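"They told me the form had expired, and I hadn't left the building"

Yannick Moulin spent 283 days in a reception center outside Bevedcombe while his asylum claim was being decided. He now works for Gunitz, a small advice group that helps people through the first months after release. We spoke for most of an afternoon about paperwork, sleep and what happens when the letter finally comes.

Moulin was given refugee status in November. The decision ran to 9 pages, and he read the last one first. "I was looking for one word," he says. "Then I had to sit down and read the rest, because the rest tells you what you have to do and how fast."

What he had to do was leave. His room and his weekly allowance were tied to the claim, and both stopped soon after the claim ended. He had no bank account, and the bank wanted an address. The landlords he called wanted a bank account. His identity card arrived with his first and last names switched, and he sent it back.

"People think the waiting is the hard part," he says. "The waiting was bad. I slept maybe four hours a night. But inside I knew where my bed was."

A caseworker gave him the number for Gunitz. He was put in touch with Ozoliņš, the group's housing adviser, who found him a room for the first weeks and wrote to the card office on his behalf. Moulin still has copies of those letters. He keeps copies of everything now, and he tells the people he advises to do the same.
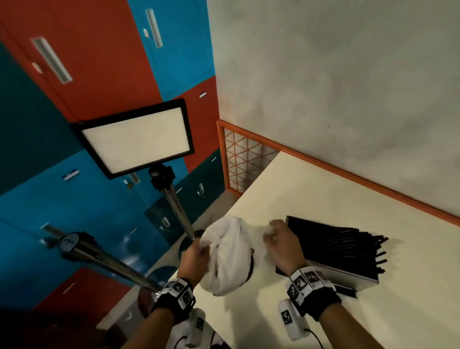 A tabletop beside the lockers, with a plastic bag in hand.

The room cost 800 for the deposit, which Gunitz lent him without interest. He paid it back from his first job, on the night shift at a bakery called Sterko. "They asked if I could start at two in the morning. I said I was awake anyway."

He began helping at Gunitz on his free afternoons, mostly reading letters aloud to people who spoke French. Last year the group answered 1587 calls. Many were from people who had already missed a deadline by the time they rang.

I asked him which deadline causes the most trouble.

"The address one. You move, you have to tell them, and you have to tell three different offices. One man told two of them. The third sent his appointment to the old place, and then it sent a warning to the old place too. He was not hiding from anyone. He was living on the next street."
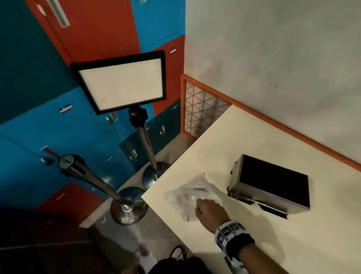 Moulin would like the move-out period to start on the day the identity card is in a person's hand, with the right name on it. He has written to his local representative about this twice and received one reply, thanking him for his interest. He plans to write again after the spring session opens.

He is less sure what to say about the center itself. Some of the staff were kind to him, and he wants that written down. A night guard lent him a dictionary. Other people he met there are still waiting, including a man he shared a room with, whose first claim was refused and whose appeal has been moved back several times.

"I call him on Sundays usually," Moulin says. "We talk about football. He doesn't want to talk about the case, so I don't ask."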